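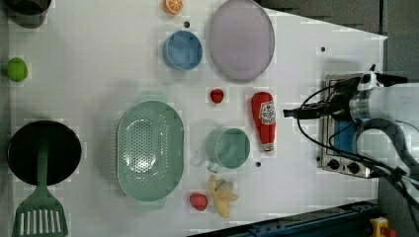

September, evening

Inventory of the play kitchen, continued. The whole set is out on the white table and I am going to get through it this week, because the storage box has not closed properly since spring and I am tired of pressing on the lid.

Cookware first. The gray pot and the black frying pan are both staying. The pan is the better made of the two, with a coating that has scratched in one place near the rim. The scratch is shallow and shows gray underneath. I ran a fingernail across it and nothing flaked off, so it passes. The green slotted spatula goes with the pan. It is slightly too long for it, and if you leave it lying across the top it tips out as soon as the pan is lifted by the handle. I have decided to store the two separately.

The mint-green colander is the largest item after the plate and the main cause of the lid problem. With two handles it will only lie flat along the long side of the box, and then the plate has to stand on edge next to it. Tried it upside down over the fruit this afternoon. It holds the fruit in place well and costs less height than I expected. The mint-green mug matches it closely in color, but they are from different sets. The mug came from Brasent, a secondhand lot, and the colander was bought new. Under the kitchen light the mug is a shade grayer.

The blue cup has no partner at all. I thought of giving it away and then didn't.

The lavender plate is oval and does not fit the old dish rack, which was made for round ones. Washed it by hand with the cup and mug. Water as hot as I could stand, a drop of dish soap, soft brush. Left them upside down on a towel until after lunch.

Food next. Lime, orange slice, bananas, and two strawberries. The strawberries are the pieces that go missing, being the smallest, and one was under the radiator for most of the summer. The orange slice had something sticky in the grooves between the segments. A toothbrush took it out in about two minutes. The lime needed only a wipe. The bananas have a molding seam down the side that collects gray dirt, and I have never got it fully clean. Rubbing alcohol on a cotton swab does better than soap, but it dulls the surface a little, so I stopped halfway along.

The ketchup bottle is nearly the right scale for a real kitchen and far too big for this one. Standing next to the toy stove it looks like a fuel tank. I keep it because it is the first thing anybody under the age of six picks up. The white cap was tight. I left it that way.

The stove took the most time. It is stainless steel with a blue panel on top and two black knobs, and steel this thin shows every fingerprint. Glass cleaner leaves streaks. A barely damp cloth followed by a dry one works, provided you wipe in one direction only. One knob turns more stiffly than the other. I worked it back and forth a few dozen times and it loosened somewhat, though I would not call it fixed. No oil on it – it will end up in somebody's mouth.

Storage, then. The present box came from Niltier and is tall and narrow, which is wrong for this set. Everything flat has to stand and everything round rolls to the bottom. I looked at the Choo catalog at four o'clock and found a shallow one, item 2591, with a hinged lid and a removable divider. By my measurements the colander, plate, and pan would cover the floor of the large side in a single layer, with the stove in the small side and the fruit around it. The pot is the one piece I am unsure of. It may have to go in with the handle of the pan resting over it. Will cut a piece of cardboard to the catalog dimensions before ordering anything.

Labels: dropped the idea. The old ones were paper and came off in the first wash.

For the fruit I want a drawstring bag. There is a cotton one in the hall closet that held clothespins, and the clothespins can go in a jar. Five pieces of food will fit with room left over, and the ketchup bottle can travel outside it.

Still to do: dry the inside of the mug again, find out if the divider comes in gray, move the Niltier box to the garage for the extension cords. The table needs to be clear before breakfast.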